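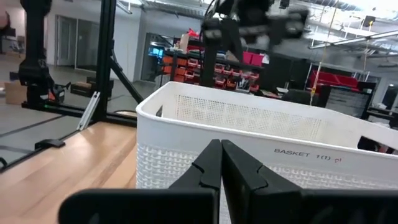
I signed up for the Sunday robotics club because my neighbor Hilde Hendriks wouldn't stop talking about it over the fence. I am a bookkeeper. I had never held a soldering iron, and the closest I'd come to programming was a spreadsheet that sent me angry red cells. "You'll be fine," said Hilde, who has been running the thing for 6 years and says that to everyone, including a retired dentist who then set off a fire alarm.

The club meets at 9 in the morning, way too early, and we're split into teams named after whatever was written on the whiteboard that first week. I'm on Dromus. Our rivals are Postma and Zevilari, and I do mean rivals (there has been an incident with a borrowed hex key that I'm not allowed to discuss). All of us are working toward the Skolletti, the club's own sorting contest, held every December, with a trophy made out of a dead gearbox.

The rules sound like something you could do half asleep. You get a bin of household stuff, two arms, and 3 minutes. Take things out, put them where the judge tells you, don't drop anything. My six-year-old nephew could do it with a sandwich in one hand! But try telling a gripper to pick up a piece of cloth. Cloth has no edges you can count on, it folds up under the fingers, and if you grab it a little too low you get a mouthful of tabletop and a horrible scraping noise. I spent my whole first month on cloth and dreamed about it twice.

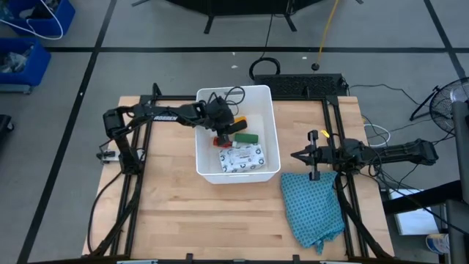
Cables are worse, by the way. A cable in a bin is never just in the bin, it's under something and over something else, and when you lift one end the rest decides to come along for the ride. Team Postma has a theory that you should always go for the cable first and get the misery over with. We on Dromus like to start with the boxy things, anything with two flat sides, and build up some confidence. Hilde thinks both teams are wrong and won't tell us why.

What I didn't expect was how much of it is talking. With two arms over the same bin you need to agree on who goes in and who waits, and on our team that means me and a high school junior named nothing but "Captain" until further notice, muttering "mine, mine, yours" at each other for an hour. We crashed the arms 21 times in our first practice season. I kept a tally, of course. Bookkeeper.

We came in last at my first Skolletti. One lonely item delivered, plus a second one that the judge ruled was "leaning." I have opinions on that ruling. Anyway, I've already paid my dues for next year, and Captain wants to try a new approach for the cloth where one arm pins it down while the other pinches, so I've been practicing on my dish towels at home with two pairs of salad tongs.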